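Sunday-ish jobs, wardrobe edition

Quick one tonight, kettle's on and I've got 90 other things to do. Finally started on the clothes. Mum would be thrilled. Siriporn reckons you should pull everything out at once and I reckon Siriporn has a bigger house than me, so it's one shelf at a time, onto the bed, fold, back in.

Shelf one: jumpers and tees

Went ok. Mustard stripey jumper is staying even though it's far too warm for November here. Folded thick so it goes at the bottom next time, not the top, it squashes nothing up there and slides off. Navy tee with the little white bow, still love it. Flat on the bed first, smooth it out, sleeves in, then thirds. I was a scruncher for years. 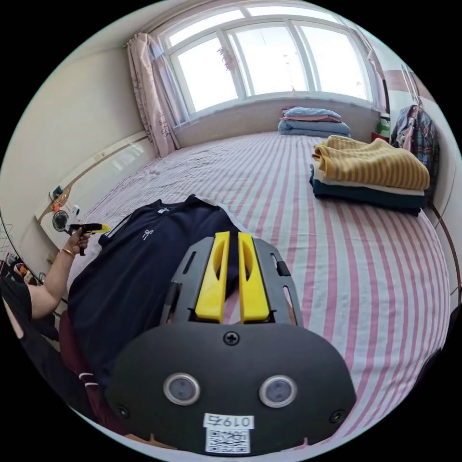 The mending pile

Right so this got out of hand. Buttons, a hem, a tote bag with a strap hanging off, and a box of bits for the costume Maja wants for her little one's concert. Felt ears. Dont ask. Everything that isn't actual sewing is getting the glue gun and I refuse to feel bad.

Needle and thread for anything that goes through the wash every week. Glue for costume bits, trims, the felt. I did try glueing a hem once, went stiff as a board and scratched my ankle all day, so lesson learnt.
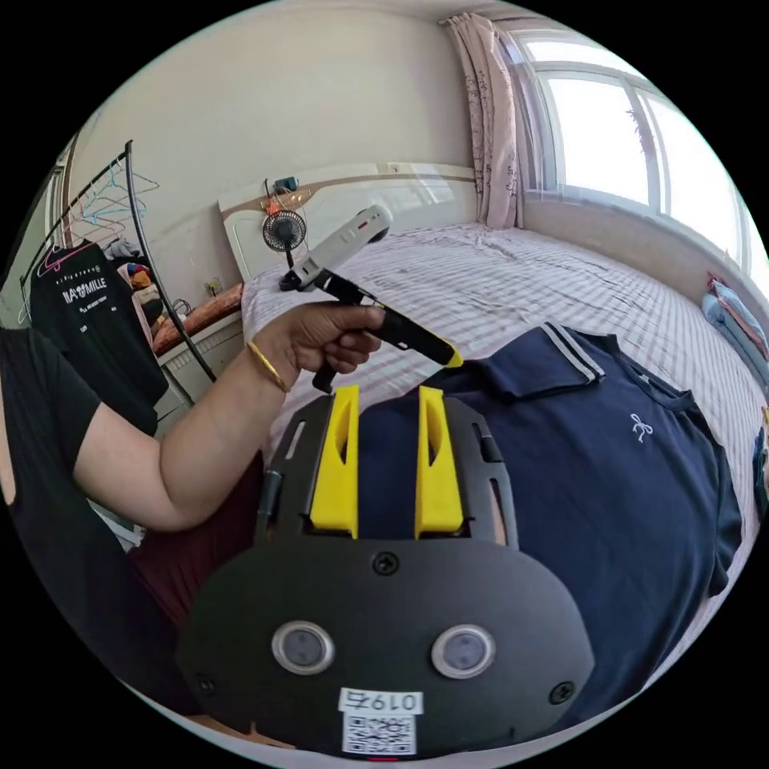
Also before anyone writes in, yes you should do this at a table. My table is under tax paperwork. Put an old towel down if you're working anywhere near good sheets, glue does not come out, ask my doona cover.

Tsehay messaged to ask what I'm doing with the stuff that's leaving. Two bags for the op shop, one for the rag tin in the garage. The jeans I haven't fitted since uni went in the frist bag, quick, before I could change my mind.

Still to go: the sock drawer, winter coats, whatever is living behind the shoes. Will report back if I find the other grey glove.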